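Comparing two finger sets on one arm

Before you start, home the arm and load the Fodor controller profile. Both finger sets, the Vutine flat plates and the Irkine padded pair, use the same flange, so leave the wrist bolted on.

1. Fit the first set and zero the jaw.
2. Lay a blue mat on a white table and put the test object on it. Shoes with open straps are a good hard case.
3. Set travel speed to 40 percent and grip force to 21 N.
4. Run the pick script and save the log. Note the cable slack at the gripper on every fast move.
5. Swap fingers, zero again, repeat with the same object pose.
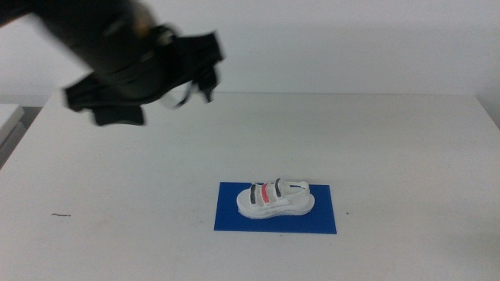
A reader at Storkeneck wrote that 21 N let soft soles slip with the flat plates, and that dropping travel speed helped more than raising force. Try 25 percent first if your log shows slip.

Compare logs by slip events per run. Keep the raw files until both sets have 221 runs.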